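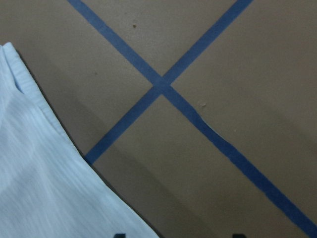
October, Saturday, 7:40 in the morning

Workshop notes, cross bikes for the Koubek round at Jolton

Kettle on, and Sobia Paracha already here ahead of me, bless her, with the first of the junior bikes up in the stand. We have 9 to get through before the van leaves for Turkthorpe tomorrow, and most of them came back from Nallham with half the course still packed in around the bottom bracket.

Started with tires. The little ones are all on 375 gram treads now and they seem to love them, though I do wish their parents would stop pumping them up like road tires! Let everything down and wrote the pressures on the top tubes so there's no arguing at the start line.

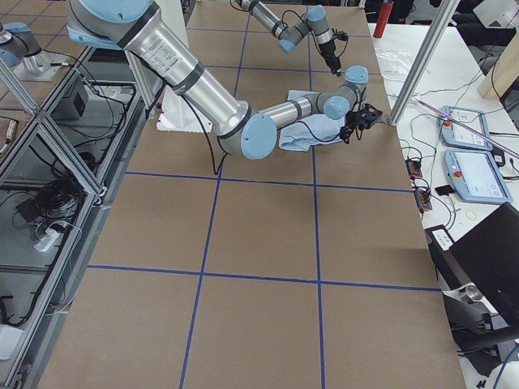 Light blue cloth held over the brown paper.

Bike 3588 (frame sticker number, the green one) has a rear brake that squeals something awful. Toed the pads in, sanded them, tried again, still squealing but a good deal softer. I'd like to look at the hanger too – it has that slightly tired lean they get after a season of being dropped on the drive side. 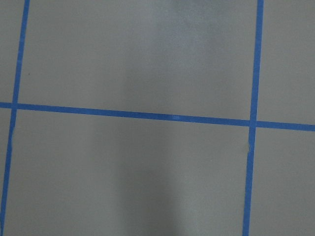

Can the under-10s race on mountain bikes at Jolton?
Any bike with two working brakes and no bar ends is fine for that age, and Sobia has a spare set of bar plugs in the red tin if someone turns up without.

Gluing next. The two tubulars for the senior boys had their second coat last night and I'm happy with how they've gone tacky at the edges. Third coat after lunch, then on to the rims. 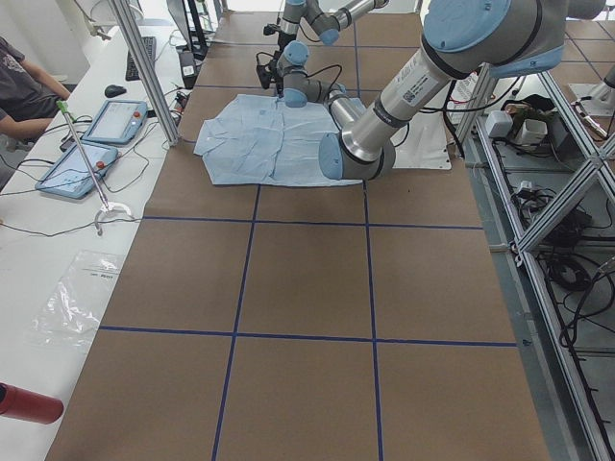

Still to do

Chains on the last two, and a new inner cable for the green one.
Sand the old glue off the spare front wheel, 2000 grit is far too fine so pick up something coarser.
Ask Sobia where the long valve extenders went.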